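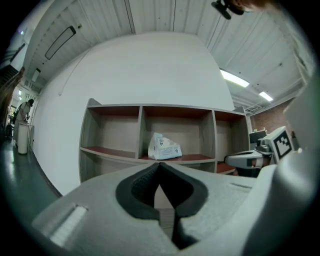
**Gallery assistants wanted, Platside**

Platside is looking for two part-time gallery assistants for its spring show, a room-sized installation by Haoran Tan made from 205 unfired clay pieces. The show opens in March.

You will greet visitors, answer questions about the work and keep an eye on the floor pieces – they break easily and can't be replaced. You will also help with the hang in the week before opening.

- 26 hours a week for 9 weeks, including weekends
- Training in handling the work is given
- Some lifting and long spells of standing

A degree in art isn't needed. We would like you to have worked with the public before, in a shop, library, museum or similar.

To apply, send a CV and one page on an exhibition you remember well, good or bad, to Guangming Cui at Platside, 47 Skyrme Road. Please say which days you can't work.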